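A Room to Tidy: Our Term Project on Children's Bedrooms
Submitted Wednesday, June 2, 2021

When we started in February we had only a vague idea that we wanted to do something about bedrooms, and it took us a good few weeks (and rather a lot of biscuits) to settle on tidying. Our question was a simple one: how should a small bedroom be arranged so that a child can put it straight without much help? We set up a room at Sundbridge, in the end room on the corridor, and spent most of our 2280 budget on the bed, the bedding and the shelves.

The soft toy came first, oddly enough. We wanted one thing on the bed that a child would want to look after, and this round orange fellow with the two little nubs on his head was everybody's favourite from the start. He has a few smudges on his back now, but we are all very fond of him. 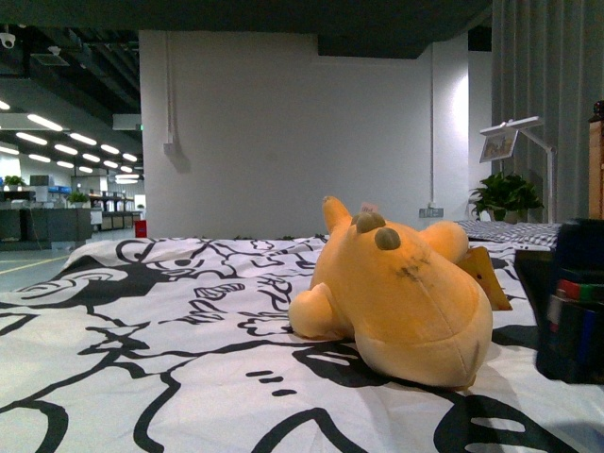
Figure 1. The orange toy on the cartoon-print bedding.

The bed itself is a wooden single, and we chose it mainly for the arched headboard with CHASE and DREAM written across it, which cheered us all up no end. For bedding we went for black and white, partly because it goes with anything and partly because Anderson Brandão fell in love with the cartoon print and would not hear of plain blue!

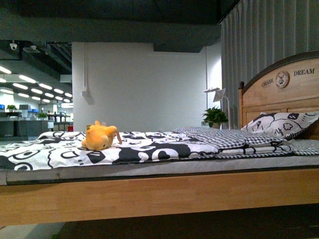 Making the bed was the task our younger helpers found hardest. The duvet is a big, floppy thing for small arms, and a busy pattern gives you very little idea which way round it should go. The checked blanket was much kinder, as you can fold along the squares. We had 66 tidying sheets filled in altogether, and 59 of them put the bed as the worst job.

Shelves were a happier story. Open ones, with a bin for the bits and pieces, meant that everything could be seen and reached, and we would do it the same way again. 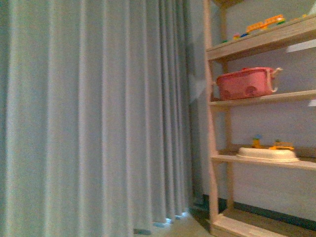

Figure 2. Shelving with the pink bin, beside the long curtain.

Our last job was the wall side of the bed, where we added greenery and a lamp to make it feel like somebody's own room. We did argue about the plants for 5 whole meetings, on and off, but I am glad they stayed.

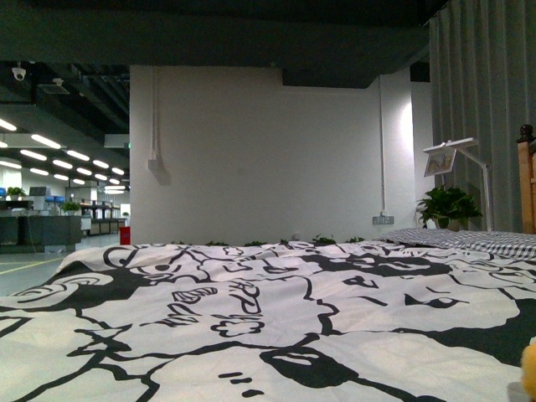
Figure 3. Plants and the white lamp at the back of the bed.

If we had another term we would try a plainer duvet cover alongside this one and compare the two, and perhaps label the bins.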